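Floron bench tools project
Progress report to the Skavell Fund
Submitted by the Ronau workshop, April 22, 2026

Summary

The grant of $1280 has been spent, apart from one invoice we are disputing. The benches are in use. Whether they are in better use than before is a harder question, and I don't think the numbers we have so far answer it.

What the money was for

Our application said that shared soldering benches at Ronau were badly equipped and that people lost time hunting for tools, sharing irons and scraping old solder off table tops. We asked for irons, stands, heat-resistant mats, tips and consumables for 5 benches. We also promised a labeling system, which I argued against at the time and have since had to run.

What was bought

Most of the order went through Pakzad, which had the lowest quote. The mats and stands came when they were supposed to. The spare tips came in February in the wrong size and went back. The replacements fit, but we were billed twice for shipping, and that is the open invoice mentioned above. I would not pick a supplier on the lowest quote again without asking who pays for returns.

The irons are a basic plug-in type with no temperature control. The application described them as "professional grade." I would ask the Fund to disregard that phrase. They are decent irons for wires, connectors and larger joints, and a poor choice for fine board work. Members who do fine board work have kept bringing their own, which tells you something about how we wrote the tool list.

Use since the start of the project

The sign-in sheets show 182 bench sessions. I would treat the figure with care. People sign in when they remember, a few sign in twice, and we have no sheets at all from the period before the grant, so there is no baseline. The application forecast "a significant increase in use." I can't report an increase or a decrease.

We also asked members to fill out a short card at the end of a session. Over 92 percent of the cards said the bench was "good" or "very good." The cards are handed back at the front desk, to the people who set up the benches, and there was no box for "fair." I don't put any weight on this and would rather the Fund didn't quote it.

Labeling

Each iron was meant to have a number matching its bench, with the same number on the stand and on the log page. The labels on the handles have mostly stayed put. The ones on the stands have not. Half the log pages were filled in with the bench number and half with the iron number, and as irons move between benches the two no longer agree. We can say which irons have been reported faulty, though we can't say how many hours any of them has run, and that was the stated point of the exercise.

Work surfaces

The mats are the part I expected least from and have the fewest complaints about. They wipe down easily and small parts show up well against them. People like to put plain paper over the mat and mark up a layout with a pen, then clear the whole thing off in one go. We had not budgeted for paper. It has come out of the general supply so far and we will need a line for it.

Red-handled soldering iron first, then the blue mat with white paper on it.

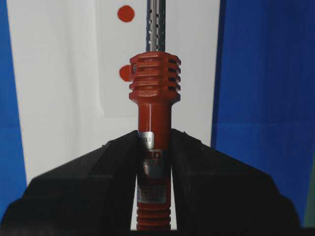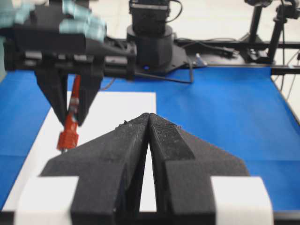 Remaining work

We plan to finish relabeling the stands with engraved tags, replace the log pages with a single sheet per iron, and settle the Pakzad invoice. The tags are a small cost and we will cover them ourselves. If they come loose too, I will recommend dropping the labeling altogether.

The application also mentioned a second phase, with extraction fans and two temperature-controlled stations. I am not asking for that yet. The fans are worth having whatever the usage turns out to be, and we may send a separate request for those alone. The stations should wait until we have sign-in sheets that can be trusted over a full season. A new sheet with a start and finish time went up at each bench this month.

Receipts and copies of the sign-in sheets are attached. The disputed invoice is at the back of the receipts.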